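Gripper comparison – bench safety and function check
Site: Rustport, bench 3
Checked by: Evie Hartley
Second check: Keegan Dhillon
Units: Velten soft-finger set, Dreta parallel set

1. Before power-on
E-stop reachable from both sides of the bench – OK
Finger mounting screws tight – OK. Re-torqued after lunch, no movement on either side.
Wrist camera cable has slack through full rotation – OK. The new clip is a big improvement!
Speed limit set to 30 percent – OK

2. Soft fingers
Ribs free of cracks or splits – OK
Fingers open evenly – OK
Pads meet the handle on both sides – OK
Grip force stays under 18 N – OK, and I really like how gently these settle onto odd shapes.
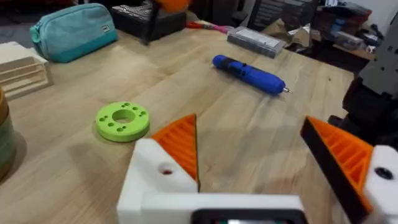
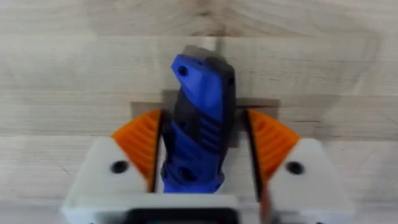 Velten set, wrist camera views: fingers open over the table, then closed on the blue and black handle.

3. Parallel fingers
Pad wear – NEEDS ATTENTION. The left pad is shiny at the tip. Mawar Ginting has spares.
Jaw travel full and smooth – OK
Grip on round handles – slips if the approach is off center. Flat parts are rock solid, though.

4. Controller
Stops on lost signal – OK, tried with the cable pulled at both ends
Log saves after a stop – OK
Cycle counter – reads 192 for the Velten set. Please don't reset it before Friday.

5. Comments
Keegan: Agree on the soft set, it's a joy to run. I'd like the thin tools repeated at a higher speed before we pick one.
Evie: Yes please! Pad swap first, then both sets again with the same tools.

Open items: left pad on the Dreta set (Mawar), repeat run (Keegan)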